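Section 4: Laying the brick-pattern mat

I've put down a lot of these mats by now, first in my own hallway and then all over the back room at Drastdale, so what follows is the way I do it, with the bits I got wrong the first time left in as notes. The Flernola mat is a red brick print that rolls out over a floor you already have. You don't need glue, and please don't use any!

What you need

The mat, still rolled
Gray floor tape, one roll
A long straightedge
A utility knife with a new blade
A soft broom and a barely damp cloth

Before you start

1. Sweep the floor, then go over it with the cloth. Grit under the mat will show through as a little bump and you'll feel it with your socks on forever after.

2. Unroll the mat in the room and walk away. I give it overnight. In February, when my place is chilly, I give it two nights, and the curl at the ends is a lot easier to deal with.

Note: if the ends still want to roll up, flip the mat face down for an hour. Books work too, but use big flat ones (I used a jar once and had a ring in the print for weeks).

Placing the mat

3. Pick your straight line. I like to line the long edge up with a wall, even if the wood grain runs off at a diagonal. The grain will try to fool your eye, so trust the straightedge.

4. Mark that line on the wood with a strip of gray tape. Don't stretch the tape as you pull it off the roll, or it'll creep back and leave you a wavy line.

5. Slide the mat up to your line. Two people make this much nicer, but I've done it alone by folding the mat in half, setting one end, and walking the other end out.

6. Smooth from the middle toward the edges with the broom. Go slow — you're pushing air out, and it needs somewhere to go.

Caution: never trim the mat while it's lying on your wood floor. Put a scrap board underneath. My laminate has a 5 inch scratch that I look at every single morning.

Checking the edge

7. Get down low and look along the line where the brick print meets the wood. It should lie flat the whole way.
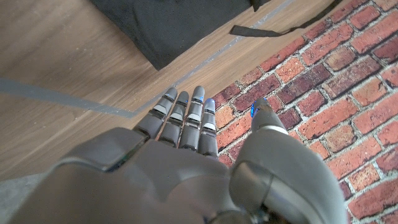 8. If you find a spot that lifts, press it down and count to 300. That sounds silly, but a quick pat never does the job for me. If it pops back up, lift that side, sweep under it again and lay it back down.

9. Pull up any guide tape you don't want to keep, peeling it back low and slow over itself. I leave mine where it helps me put the mat back after cleaning.

Note: tape that's been down a long time can leave a sticky line on laminate. A drop of dish soap on the cloth takes it off mine. Try a corner first.

For replacement mats, the part number for the red brick print is 871. Cleaning and storage are in Section 5.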